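Category: Automation in the workplace / Warehousing
Reading time: 2 min

Teleoperation at Pritholm

Teleoperation at Pritholm refers to the remote handling work introduced at the Pritholm parts warehouse, run by the distributor Dilitz. Under the system, staff control robot arms with handheld controllers when the arms cannot finish a pick by themselves. The equipment was supplied by Zitetti, and the change affected most of the warehouse's 227 hourly employees in one way or another.

Background

Before the arms arrived, pickers at Pritholm walked the aisles with carts and scanners. The site stocked 2,369 different parts, many of them small or in soft packaging, and earlier conveyor equipment had only taken over the full-carton work. Dilitz began a trial in October with 2 arms on the returns line. The trial was extended to the picking stations the next spring.

Operator work

An operator holds one controller in each hand. Moving a controller moves the arm, and the buttons open and close the gripper or hand control back to the software. Operators may sit or stand. Training lasts nine working days, most of it spent on practice bins in a side room before the trainee is given live orders.

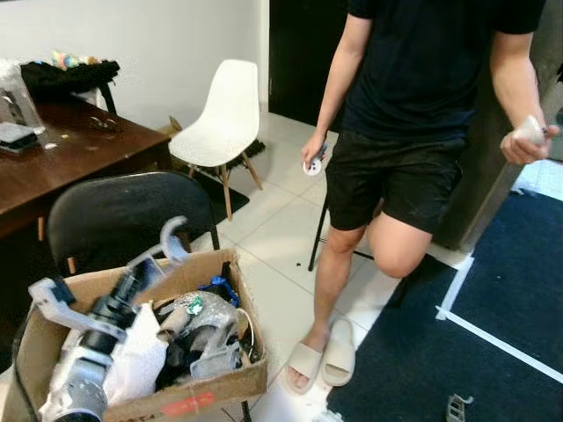

Shifts are divided into blocks of 40 minutes, with a change of task between them. The first schedule used blocks of two hours and was dropped after operators reported sore wrists and tired eyes. Llinos Harries, who led the training group, also asked for a lower arm speed during the first week of live work, and this became the standard setting.

Effects on staff

Walking distances fell sharply for those who moved to operator posts, and several employees with knee or back trouble applied early. Others disliked the work. Pickers had been used to talking in the aisles, and some described the new job as lonely - a complaint that came up again in the staff survey. There were no layoffs during the trial, but jobs left open by retirement were mostly not filled.

Pay was the main dispute. Dilitz first classed operators with pickers, on the same hourly rate. Staff representative Fanni Pintér argued that the job needed its own grade, and an agreement signed on Fri 2 March created one. It also limited the use of recorded operator sessions: they could be used to improve the software, but not to rank individual workers.

Later use

Dilitz later brought the same arrangement to its smaller Ayala site, where operators also cover repacking. Pickers there still handle glass and oversized parts by hand.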